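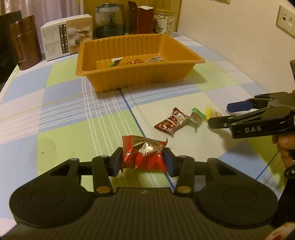
Filed under: Local health | Thread

Right, the Luduvport water thing. Been at the health briefing since 9, typing on my phone, bear with me.

Short version: boil notice stays ON for the lower town and the harbour streets. OFF for everything above Chapel Hill as of noon. If you don't know which you are, look at the map on the council page, or put your postcode in the box next to it. Box is slow. It does work.

Case numbers. 40 lab confirmed now, up from 16 at the last briefing. All the same bug, cryptosporidium. Another 184 people have reported symptoms by phone or through a GP but haven't been tested, or have and are waiting.

Dr Wenche Lindqvist (public health lead) very keen that we don't add those two together and call it an outbreak of 224. So I won't. But people on my street have clearly been ill and clearly not been tested, so make of that what you like.

Three in hospital. None in intensive care. One is a child, expected home tomorow. No more details on any of them and I'm not chasing.

What it is: a parasite. Stomach cramps, watery diarrhoea, sometimes a temperature. Can go away for a few days and come back, which catches people out. Most get over it without treatment inside two or three weeks. Much worse if your immune system is low.

If that's you, or you're on chemo, or had a transplant: ring your clinic today even if you feel fine. Lindqvist said that twice.

Boiling. Bring it to a proper rolling boil, let it cool, cover it. Drinking, brushing teeth, washing salad, ice, baby bottles. Jug filters don't count!! Neither does the filter in the fridge door. Someone asked about the fridge door last time too.

Showers OK, keep your mouth shut. Dishwasher OK on a hot cycle. Paddling pools no.

Where did it come from. Selvaraj Karunaratne from the water company took this one. Pathirana treatment works, one of the filter beds, let water through that it shouldn't have during the heavy rain. Bed is now shut. He wouldn't say when they first knew.

Asked him again. "We're putting together a full timeline." Asked when we get the timeline. "In due course."

Edit Balogh (harbour ward councillor) then got up and said residents told the company in January that the water was cloudy and were sent a leaflet. She had the leaflet with her. Karunaratne said cloudy water in January was air in the pipes and a seperate matter. Balogh did not look like someone who agreed.

Lindqvist on the same point: no sign of extra stomach illness in the January figures. But she's going back through the GP records anyway. Worth noting.

Bottled water. Pick up from the leisure centre car park and the old Niralico yard, 8 til 8. Bring the car round by the back lane at Niralico, front gate is locked. Two packs per household, more if you've a baby, say so at the desk.

Can't get there? 602 homes are down for deliveries so far. You need to be on the priority list. You can ring and be added, you don't have to be elderly, being ill in bed counts. Number's on the back of your water bill.

Deliveries ran late yesterday and a few on Quay Terrace didn't come at all. Company says sorry and those go first tonight. If yours still isn't there by 9pm tell me the street (not the house number, please, not in public).

Schools. Holiday clubs at both primaries are open, kids bring their own bottles. Swimming pool is shut. Not because they found anything in it, it's because chlorine at normal levels doesn't do much to this parasite and they'd like to not find out.

If you've had the runs: no swimming anywhere for two weeks after it stops. That includes the sea pool. Yes even if you feel great. Off work or school until 48 hours clear.

Cafes and food places. Can open, have to use boiled or bottled. Yannick Arnaud who has the bakery on Fish Street says he's been up boiling since four and has given up on iced coffee altogether. Environmental health have been round most of the harbour already, the rest by tomorrow.

Testing. Surgery on Mill Lane is giving out sample pots at the side door, no appointment. Take it back the same day, before 3 if you can as the van goes at 3. Results were taking two days, now more like four. They've sent some to the lab at Pivoden to catch up.

And no this isn't covid, several of you have asked. But the surgery want you to phone first if you've a cough or a temperature as well as the stomach stuff. Mask on at the side door either way.

Compensation, before my replies fill up. Karunaratne says there'll be a payment per household, amount not decided, goes off your bill automatically. Businesses have to claim. Keep reciepts. Elvira Villca at the advice centre is helping people with the forms, she's there mornings, there was already a queue when I went by.

When does it end? They need clear samples from the lower town several days running. First set clear, second set due tonight. Lindqvist wouldn't give a date and told the company man not to either.

Correction to post 2, Chapel Hill ITSELF is still on the notice, it's the streets above it that are off. Sorry. Keep boiling, Chapel Hill.

Next briefing same time tomorrow, questions to me by 8am and I'll try and get them in. Phone on 4%, off to find a plug.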